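Questions about looking after the Boro cell. These are the ones that come up most often from people taking over a shift at Drestbridge. If yours isn't covered, write it in the cell log and it will get picked up.

## Setting up

**What do I do before the first run of the day?**

Wipe the worktable, check that the fixture tray is tight, then home both arms one at a time. Run the empty cycle once at low speed before you put a processor in the tray. 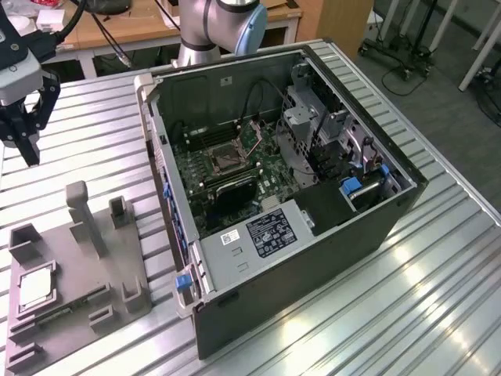 **How should the computer be placed?**

The computer has to go in the same way round every time, as the arm positions are taught against it. Lay the tower on its side with the panel off and the inside facing up. The light grey front bezel goes on the left, nearest the tray, and the drive cage is at the upper right. Push the case up to the stops and check that it doesn't rock. The socket frame must be lifted open before you press start, because program 19 doesn't open it.

**Does it matter which recess the processor goes in?**

Yes. Use the one at the lower left of the tray. The gripper will go there whether or not there is a chip in it.

**Can I use a different model of tower?**

Not with the current program. A new case needs its own set of taught points, which takes most of a morning.

## Regular care

**How often are the gripper fingers cleaned?**

At the start of each shift, with a lint-free cloth and a little isopropyl alcohol. Let them dry before running. If a fingertip is chipped, change both fingers as a pair.

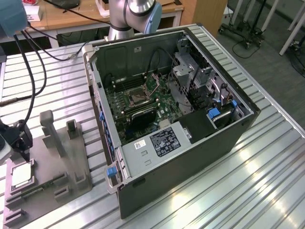 **When do the fingers need replacing?**

We change them every 605 hours of running, or sooner if the pick test fails. Spares are ordered from Ní Chonaill. Small orders can go on the site Visa card, but keep the receipt and put the order number in the log.

**How do I do the pick test?**

Load the scrap processor and run program 7. The arm lifts the chip, holds it, and puts it back. The chip should sit flat in the recess afterwards. If it is tilted, clean the fingers and try again before you touch any offsets.

**The tray has been moved. Do I have to teach everything again?**

Usually only the tray points. Loosen the tray, push it square to the grooves in the table, tighten it and run the pick test. Then check the approach to the tray at low speed using the wrist camera view.
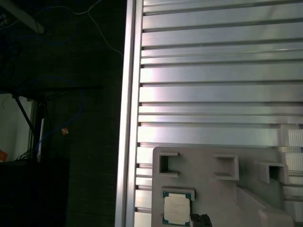
*Wrist camera view: processor in its recess, with a gripper fingertip just to the right.*

## Faults

**What is fault 2331?**

The gripper closed further than it should have, so the controller thinks there is no chip. Look in the recess first. If a chip is there, clean the fingers and reset.

**The arm stopped over the open socket. What now?**

Don't jog it sideways. Raise it straight up until the fingers are clear of the case, then send it home. Look at the socket contacts with a magnifier before you try again.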